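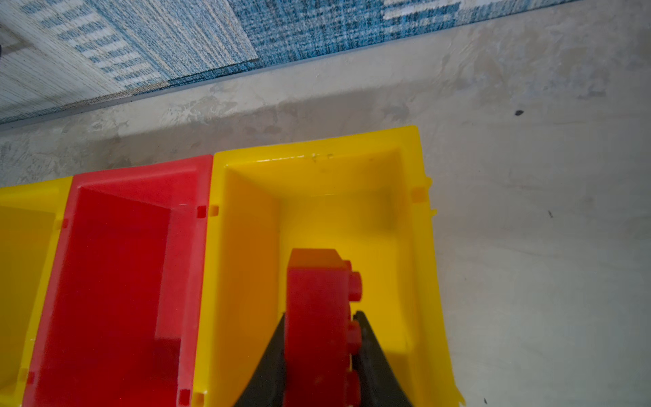
About Keklow

Keklow is a record label and a small music school, run from the first floor of the old D'Amico piano showroom in Brundbridge. The label puts out electronic music made mostly from other sounds: kettles, choirs, bus doors, bits of forgotten radio we have permission to use. The school teaches people to make the same sort of thing. Either one on its own would probably go under, so they share a kitchen and a boiler.

We began as a label only. The plan was to release one record a month, on cassette, with hand-stamped sleeves. We managed January. By spring the stamp had been lost and the cassette duplicator had developed a taste for tape, and we went over to downloads with what we described in a newsletter as excitement.

The catalogue now stands at 221 tracks. A good many of them are under three minutes long, and one is eleven seconds and has been played more than all the rest put together, mainly by people who use it to wake up. We have asked the artist for a longer version. The artist feels it has said what it had to say.

The school

The school came about because people kept writing in to ask how things were done. At first we answered by email. The emails got longer, acquired headings, and eventually someone asked whether they could just come round. Several of them did, on the same evening, and we ran out of chairs.

We now teach in three rooms. The big one at the front has the showroom window and the only decent acoustics, thanks to the D'Amico family's habit of hanging very heavy curtains. The middle room is for editing and has headphones on hooks. The back room is the vocal booth and used to be where pianos waited to be collected, so the door is enormous and the handle is very low down.

Courses run in the evenings and at weekends, with a daytime group for under-sixteens in the school holidays. You don't need to read music. You don't need to own anything, though it helps to bring a sound. Beginners worry about this more than about anything else on the form, and then arrive with something perfectly good, like a squeaking gate recorded on a phone. Please don't bring the gate.

The first few sessions are spent cutting. You take a recording, find where the useful parts start and stop, and put them somewhere sensible with names you will recognise next week. It is dull for roughly the first half hour and after that people tend to miss their bus. Pitch comes next, then rhythm, then the long business of taking out most of what you have put in.

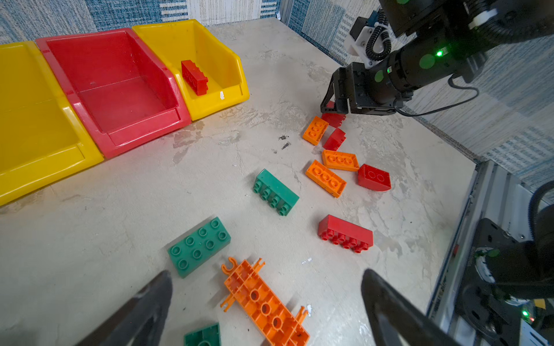
Tamsin Ockley
Studio manager, Keklow

I should explain Prernia, as it's on the sign and people ask. Prernia is our sampler: the piece of software we teach on and, in a modest way, sell. It was written in the middle room over one long winter, when we had grown tired of explaining menus to people who had come to make a noise. It has very few menus. You drop a sound in, play it from the keyboard, and it remembers what you did. The name was a typing mistake in the first version, and by the time it was noticed it had been printed on the mugs.

It costs nothing if you are on one of our courses and a small amount if you aren't. It runs on old laptops, which was the whole idea, as old laptops are what we have. It doesn't do surround sound or talk to your fridge. We get letters about the surround sound.

About permission

We are fussy about clearance. Everything we release has been made from sounds the artist recorded, sounds that are out of copyright, or sounds whose owner has said yes in writing. This is slower than the usual method and has cost us a couple of very good tunes — one of them built entirely on a film we were never going to be allowed to use, however politely we asked. It still gets played in the kitchen.

Students learn this part too. There's a session on it in every course, placed just after the break, when everyone has had a biscuit.

Concerts

Twice a year we take over the Brundbridge Corn Hall, which seats 200, and put students on the same bill as people from the label. Watching somebody operate a laptop is a limited pleasure, so each act has to make at least one sound live, in front of the audience. We've had a tuba, a typewriter and a great deal of cellophane. The hall has since asked for notice of anything involving water.

Working with us

If you would like to send us music, send one piece, finished, with a line or two on where the sounds came from. We listen to all of it, usually on a Tuesday. We don't mind how old you are; our youngest artist on the label was 18 when we signed the agreement, and the eldest has asked us to leave it at that.

If you would like to join a course, ring or write and say which evenings you can't do. If you would like to buy a piano, the D'Amico shop moved to the retail park years ago. They are very nice about redirected calls, and we'd be grateful if you were nice to them.

The entrance is in the side street, next to the dry cleaner's. The bell works if you lean on it. There is a lift, built for pianos, which is roomy and takes its time.

Page last updated 2022-10-01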